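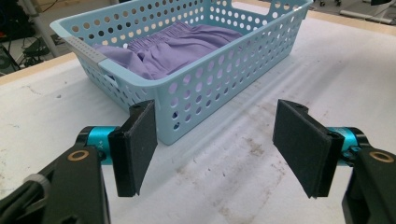

Die dritte Charge

Der Ofen im Hinterraum der Bäckerei in Gidside hatte drei Etagen, und keine davon hielt die Temperatur, die das Display anzeigte. Die Bäckerin kannte die Abweichungen auswendig. Oben lag der Wert zu hoch, in der Mitte stimmte er fast, unten fehlte Unterhitze. Sie führte darüber ein Heft, in dem jede Charge mit Uhrzeit, Etage und Backdauer stand.

Im Januar hatte der Großhändler Juvska die Butter umgestellt. Auf dem Karton stand derselbe Fettgehalt wie vorher, doch die Platten brachen beim Tourieren. Beim ersten Versuch riss die Butter nach der zweiten einfachen Tour, der Teig zeigte im Anschnitt Flecken statt Schichten. Beim zweiten Versuch legte sie die Platte länger aus. Die Schichten blieben geschlossen, aber im Ofen lief Fett aus, und die Böden brieten mehr, als dass sie buken.

Es ging um Pasteten mit Lauch und Hartkäse. Bestellt hatte sie ein Feinkostladen in Clalilstead, 400 Stück, Abholung um sechs Uhr früh. Der Laden hieß Wan und zahlte pünktlich. In einem Begleitschreiben war der Durchmesser festgelegt, außerdem die Farbe der Kruste, für die ein Farbmuster auf festem Karton beilag. Die Bäckerin hatte das Muster neben das Thermometer gehängt.

Um Mitternacht setzte sie die dritte Charge an. Sie senkte den Wasseranteil im Grundteig, gab den Essig vor dem Salz hinein und ließ die Maschine kürzer laufen. Danach maß sie die Kerntemperatur der Butter. Der Fühler sprang zwischen zwei Werten, und sie wartete, bis er auf dem niedrigeren stehen blieb. Sie schlug die Platte ein, rollte aus und faltete. Zwischen den Touren ruhte der Teig im Kühlhaus, und sie saß auf einem umgedrehten Kasten und rechnete.

3.168 Pasteten hatte sie seit Beginn der Aufzeichnungen verkauft. Die Zahl stand auf der letzten beschriebenen Seite, mit Bleistift, darunter der Schwund. Sie hatte beides nie jemandem gezeigt. Der Schwund war höher, als er in einem Betrieb dieser Größe sein durfte, und er fiel fast vollständig auf die untere Etage.

Gegen zwei Uhr füllte sie die Formen. Der Lauch war abgetropft, der Käse grob gerieben, die Bindung etwas fester als sonst. Sie setzte die Deckel auf, stach je ein Dampfloch und strich mit Ei ab. Die untere Etage ließ sie leer. Das bedeutete einen Durchgang mehr und verschob das Ende der Produktion bis kurz vor die Abholung – sie trug es so in das Heft ein.

Der erste Durchgang kam heraus. Sie nahm eine Pastete aus der mittleren Etage, wartete die vorgeschriebene Zeit und schnitt sie durch. Die Schichten standen einzeln. Der Boden war trocken und ließ sich anheben, ohne zu brechen. Sie hielt die Hälfte neben den Farbkarton. Die Kruste lag eine Stufe dunkler als gefordert.

Sie aß die Hälfte im Stehen, dann auch die andere. Der Käse war noch zu heiß, um etwas über das Salz zu sagen. Draußen fuhr ein Wagen langsam an der Rampe vorbei und hielt nicht.

Vor dem zweiten Durchgang stellte sie die obere Etage niedriger. Den Karton nahm sie vom Haken und legte ihn in das Heft, zwischen die letzte beschriebene und die erste leere Seite. Dann schob sie die Bleche ein und notierte die Uhrzeit.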